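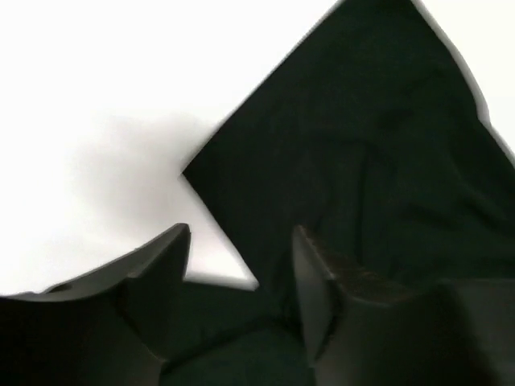

Ticket 2108
Project: Skutar (student build, two-arm cloth folding)
Opened by: Genalyn Magbanua
Assigned to: Yasir Gondal
Priority: Normal
Status: Closed

Subject: Right arm loses the corner on the black cloth

Genalyn Magbanua wrote:
The fold routine worked on the gray towel all through March. We switched to the black cloth for the club demo and now the right arm drops the corner on most runs. It closes, lifts, and the fabric slides out before the left arm can get hold of its side. When it does hold, it has usually picked up two layers and drags the whole cloth across the table.

Things I already tried:
Restarted the Rukeck controller and both arms.
Ran homing twice.
Swapped the order so the left arm grabs first. Same problem, other side.
Went back to the script from before the break. No change.

I don't see any errors in the log. The run finishes and says it passed, even with the cloth in a heap. I need this working before the Trindade meet.

Yasir Gondal wrote:
The pass message only means the arms reached all their positions. It doesn't check the cloth. That should be a separate ticket.

Please send me the closing value for the right gripper and the height it uses at the grab point. Also check whether anybody changed the table height. The Undero team used the bench after us and they like it lower.

Genalyn Magbanua wrote:
Closing value is 175 on both sides. Grab height is whatever was saved with the gray towel. I measured the table against the tape mark on the leg and it matches, so I don't think Undero moved it.

Yasir Gondal wrote:
OK. The towel is a lot thicker than what you have now, so the saved height and closing value may both be off. Take the cloth away and run the right arm down to the grab point at slow speed. Stop it there and slide a piece of printer paper under the fingertips. Tell me if it drags or goes through freely. Then do the left.
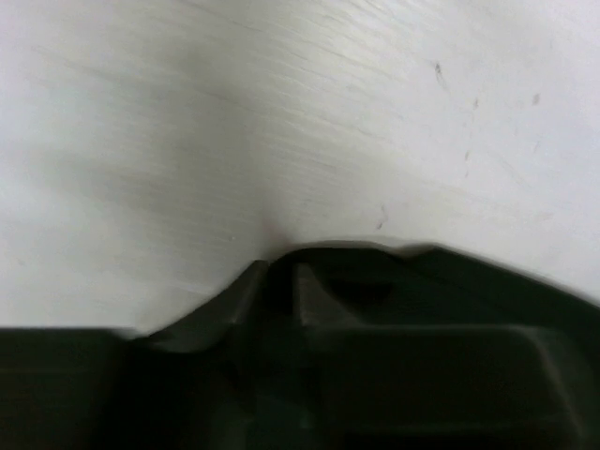 Keep a hand near the stop button while you do this. If the tips touch the board, the motor will keep pushing and heat up, and then the controller cuts power to that joint and you have to home again.

Genalyn Magbanua wrote:
Did it three times per arm. Paper goes through freely on the right, with room for a few more sheets. On the left it drags a little. So the right one is stopping too high.

I lowered the right by one step in the settings and it got better, then by another and the paper started to catch. Left it there. With the cloth back on, it gets hold of the corner more often but still slips on the lift.

Yasir Gondal wrote:
Good, that is half of it. Now the closing value. Lower number is tighter on our grippers. Go down from 175 in small steps and do a few lifts at each one. Don't go under 165. Last year's group did and stripped a gear.

Also, how are you laying the cloth down between runs? If it goes down flat every time, the tips have nothing to close on. Try leaving a bit of a ridge near the corner.

Genalyn Magbanua wrote:
I was smoothing it flat by hand every time. I thought that was fairer.

Results with the ridge:
175: slips on the lift.
172: holds at first, slips when the arm turns.
169: holds.

Stayed at 169 and started a longer set with both arms.
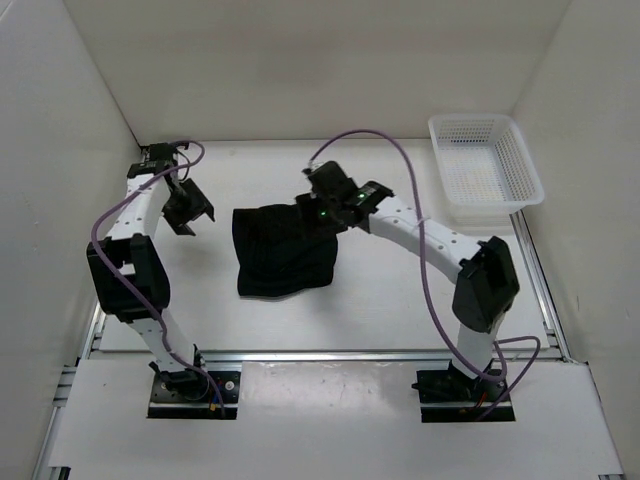
The left arm waits with the gripper open until the right one has its corner, then goes in for its side. I added a short pause before the left moves. Without it the fabric was still swinging and the left closed on air.

Out of 30 runs, 26 held the corner to the end of the fold. Three of the bad ones were double layers. The other one I think was me, I put the cloth down too far from the center.

Yasir Gondal wrote:
That will do for the meet. Save the black cloth settings under their own name and leave the towel ones alone, the first-years still use them. Write 169 on the whiteboard too.

Two more things to look at when you have time. The cable on the right arm makes a wide loop, so watch it when the arm swings back and make sure it doesn't snag. And check the screws at the wrist, they work loose after a long set.

Genalyn Magbanua wrote:
Saved as black_cloth_right_v2. Wrist screws checked, one needed a quarter turn. I watched the cable for ten runs and it stayed clear. Opened a new ticket for the pass message.

Yasir Gondal wrote:
Closing this one. Reopen it if the double layers get worse.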